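**Moving to a small town for a night shift job, worth it?**

**pinecone_dee**

Hi all, long time reader, and I finally have a reason to post! I've been offered a job at the Fovum plant out past Salusia, second shift, 3 in the afternoon until 11:30. The pay is better than what I make now and the rent out there is almost silly compared to the city. My worry is the life part. I'm 41, single, I have an elderly beagle, and I like my Sunday dinners with my sister. Salusia has 1,848 people in it according to the sign. Has anybody here made a move like that, and did you find your people? I'd be so grateful for any stories, good or bad.

**marlowe_bakes**

Oh, I could write you a book! I moved to a town not much bigger than Salusia for my husband's job, and the first winter was hard, I won't sugarcoat it. Everybody was friendly at the post office and then went home to families they'd known since kindergarten. What changed things for me was the Thursday-morning kind of stuff, the things that happen when the rest of the world is at work (library book sale, water aerobics, a quilting table where I mostly drank the coffee). Second shift might suit you better than you think, you'd have your mornings.

**gravelroad77**

Going to disagree a little with marlowe, kindly. Mornings are nice on paper. I did second shift for 10 years and what you lose is supper. Every potluck, ball game and birthday is at six in the evening, and after a while folks stop inviting you. They mean well, they just figure you're working, and they're right. I'd hold out for days if you can stand the wait.

**tilda_on_elm**

I work over at Ustent, one town up, and have been on seconds there for 2 years now. Gravelroad has a point about supper, but the crew you work with turns into your supper crowd. We eat together at seven, somebody always has a crockpot going, and when my car died in November three different people offered me rides before I'd even asked. 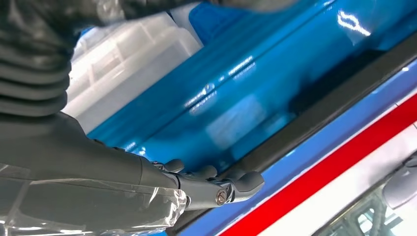
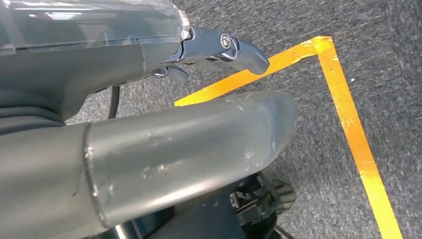
Anyway, about the dog. Mine did fine once I got the walks sorted out. A long one at noon, then my neighbor's teenager lets her out at suppertime, and she gets a short loop around the block when I come home. I pay the kid 15 dollars a week plus whatever I've baked. Ask at the feed store, they know every responsible teenager in the county.

**gravelroad77**

Fair enough, tilda, and I'm glad you landed with a good bunch. Mine was a warehouse where you ate in your truck, so maybe I'm sour about it. I'd still ask which weekends they expect. "Occasional Saturdays" meant every Saturday from August on where I was.

**pinecone_dee**

You are all so kind! I asked about weekends and they told me Saturdays in the busy season, Sundays always off, so dinner with my sister is safe. It's an hour and a half each way but she says she'll come to me every other week if I make the pot roast. Tilda, is there any place out there to eat after eleven?

**tilda_on_elm**

Vasić Diner by the highway, open until one. Get the pierogi and don't let them talk you into the chili.

**marlowe_bakes**

Well now I have to speak up for the chili! It just needs the cornbread crumbled in. Dee, rent for six months before you buy anything, and go see the apartment on a windy day, because those old upstairs units whistle.

**pinecone_dee**

Windy day it is. I'm driving out to look at two places this weekend, one over the hardware store and one with a fenced yard, and I bet you can guess which one the beagle is voting for.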